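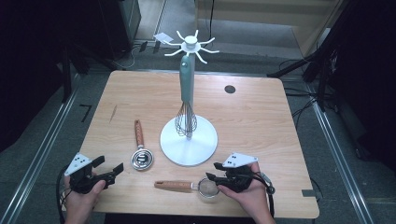
Open Day at the Zundberg Kitchenware Works

We went to the Zundberg open day on April 20, 2023, while staying in Drindimmont. The factory makes whisks, strainers, ladles and other small kitchen tools, and it lets the public in twice a year. The spring visit used to be in March but has been moved later because the parking field was too soft.

Getting There

The works is on the east side of town, past the rail bridge. We took the number 8 bus from the station, which stops across the road from the gate. If you drive, follow the signs for Ineck and turn off at the feed store. Parking was free. The field fills up from the side nearest the gate, so late arrivals have a fair walk.

Entry was free as well, but you need a timed ticket for the tour. These are handed out at a table inside the gate, and you can't reserve them ahead. We got there soon after opening and were given places on the second group of the morning. Closed shoes are required. A man in front of us was turned away in sandals and had to go back to his car for boots.

The Wire Shop

The tour starts in the wire shop, the oldest part of the building. Wire comes in on large coils and is straightened, cut to length and bent into loops. Most of the bending is done by machine. The loops are then gathered by hand and pushed into the handle, and the end is sealed. Our guide said a good worker can finish 400 whisks in a shift.

It is loud in there. Ear plugs are given out at the door, and the guide talks through a small speaker that was hard to hear from the back of the group. If you want to catch everything, stay close to the front.

We were shown the difference between a balloon whisk and a French whisk. The balloon type is wider at the end and is meant for egg whites and cream. The French type is narrower and does better in the corners of a saucepan. I have owned both for years and had been using them the wrong way around.

Pressing and Polishing

The next room holds the presses for ladle bowls and strainer rims. Only two presses were running on the day. Flat steel discs go in one side and shallow cups come out the other. After that the parts go to polishing, which visitors see through a window on account of the dust. There isn't much to look at, and the group moved on fairly quickly.

Wooden handles are not made on the site. They come in finished from Espinoza, a woodturning shop farther up the valley, and are only fitted and checked here. There was a tray of rejects we were allowed to pick through, mostly with small cracks near the hole where the metal goes in.

The Old Office

The last stop is the former office, now a small museum. It has order books, salesmen's sample cases and a wall of catalogs. The labels are short, and some are only in the original language. I liked the sample cases best. Each tool has its own slot lined in green felt, and the prices are written in pencil on the lid.

Lunch and Shop

The canteen was open to visitors. There was a bean soup, a ham roll and a plain sheet cake. The line was long at noon and nearly gone an hour later. Seating is at shared tables, with some benches outside.

The factory shop sells current stock at a small discount and seconds at a larger one. The seconds are in bins by the back wall and are worth going through. Most have a scratch or a dull spot in the polish. I bought a slotted spoon and a medium whisk. They take cards, but the canteen is cash only.

Practical Notes

The tour lasts a little under two hours with the museum included. There are steps between the wire shop and the press room, and the only way around them is through the yard, so ask at the ticket table if you need that route. Photography is allowed in the museum and shop but not in the work areas. Restrooms are next to the canteen. The last bus back to the station leaves soon after the gates close.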